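Data request fees and the new privacy policy at Plamside
Forum: Privacy, Data and Your Rights

wattleby
Posted Sunday, 7:40 pm

So I've been a member of the Plamside rewards program for years and last month they sent out a new privacy policy, one of those "we've made things clearer" emails. I read it (yes, all of it, I had a cold) and my purchase history can now be shared with an analytics company called Verschueren, which stores it overseas. I asked for a copy of everything they hold on me and they came back wanting $72 for "retrieval". Is that even allowed? It's my own data!

Kesthorpe_Kev
Posted Sunday, 8:05 pm

They can charge for giving access in some cases but it can't be excessive, and they can't charge you just for asking. $72 for a loyalty card record sounds cheeky to me. Ask for an itemised breakdown in writing. When I did that with my old gym the fee vanished in two days.
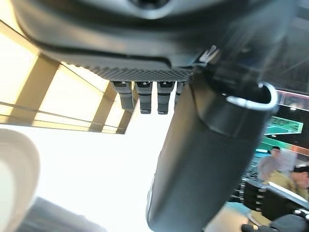

Gripper, palm side

mollydooker
Posted Sunday, 8:22 pm

Gonna disagree with Kev a bit. If wattleby asked for everything, including call recordings and emails, somebody has to sit there and black out other people's names. I used to do that job for a council and one file ran to 2,000 pages. Narrow the request to purchase history and who it's been disclosed to and I reckon the price drops.

Kesthorpe_Kev
Posted Sunday, 8:31 pm

A council file isn't a list of how many times you bought yoghurt, mate. It's a database export. Takes a minute.

wattleby
Posted Sunday, 8:47 pm

It was mostly yoghurt, in fairness. I did ask for everything, so mollydooker might have a point there. What bugs me more is the overseas part. Do they need my consent for that or is the email enough? I never ticked anything. 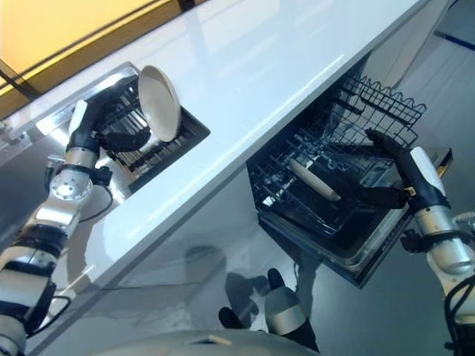
The policy only says "by continuing to use your card you agree", and I've used the card twice since, both times before I'd read the thing. I can't see how that counts as agreeing to anything.

j_debruijn
Posted Sunday, 9:10 pm

Joris De Bruijn here, I look after privacy paperwork for a small firm in Onham (not a lawyer, please don't treat me as one). As a general rule a company sending data overseas has to take reasonable steps to make sure the other mob handles it properly, and it usually stays on the hook if they don't. Consent is one way around that but it has to be informed, and a line buried in an email is pretty thin. I'd write to their privacy officer and ask which country and what the contract covers. Give them 30 days, then go to the regulator.

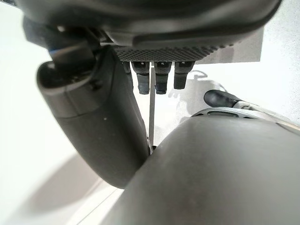

Fingertips close up

mollydooker
Posted Sunday, 9:26 pm

Agree with Joris on the letter, less sure about the regulator. My sister waited the best part of a year for hers to be looked at. Cancelling the card might be quicker, you've only got what, 350 points on it?

wattleby
Posted Sunday, 9:34 pm

1,000 thank you very much! That's nearly a toaster. I'll cut the request down like you said, ask Kev's question about the breakdown, and send the overseas stuff as a separate letter. Will post what they say.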